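March 2, 2018
Bench notes, Millamport

Gallagher asked again whether we can tell Trususden that their machine will handle soft goods by summer. I still say no for folding and maybe for carrying. Rigid parts are mostly fine now. Cloth is where the hours go.

Spent the morning on thin white material with the hand-held grippers, two of them, one per hand. Edge work first, then the strip. The clear plastic strip is stiffer than anything else on the bench and gives the jaws something definite to close on, but it wants a grip at both ends or it swings.

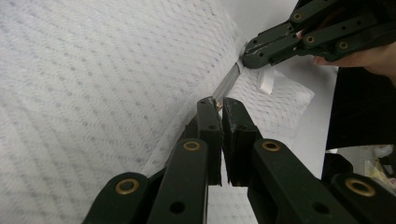
Both grippers on the clear strip, one toward each end.

A person doing this bare-handed feels the strip start to turn and corrects without thinking. With jaws you go by eye, and the jaws block half of what you need to look at. Same complaint as January. I lose the most time on the approach — lining up the gap with an edge that is barely thicker than the table.

If the tips come in too high they close on air. Too low and they push the edge away and make a new wrinkle. The right fingertip is scuffed pale at the inner corner and I want to swap it before we compare anything with the Tinasell pads. 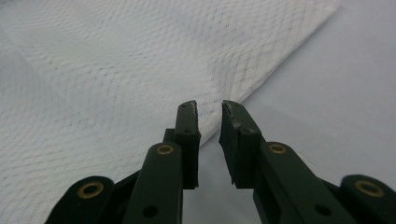 Folding

Setup is the paper-covered table, one gripper in each hand. Folding in half is easy to describe and hard to specify. Where is the corner once the thing is bunched up? I know by looking. The planner wants a point, and a heap doesn't have an obvious one.
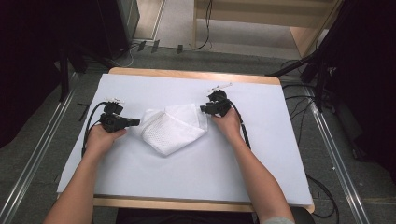
Photo: Millamport lab

My own rule of thumb for now: hold down with one side, work with the other. It is slow, but it keeps the material from following the moving hand. A machine could do that much today on a flat piece. From a crumpled start I would not bet on it.

Gallagher's sheet has 908 tries logged and a target of 2,000. I'd take 300 good ones from a bunched start over the rest of the flat ones. Please mark the starting state in column 2, it is blank for most of last week.

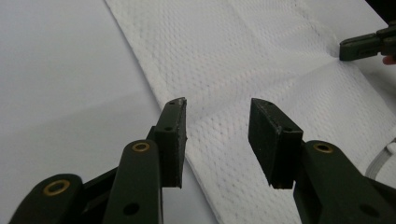

Traian Preda disagrees about the target. He would keep the flat tries in, on the grounds that most shop-floor cloth arrives stacked and flat anyway, and a machine that only does that job would still be worth paying for. Fair point for the shop floor. It doesn't help with a laundry pile.

To do: new right fingertip, recut the table paper, ask Trususden what state their cloths arrive in.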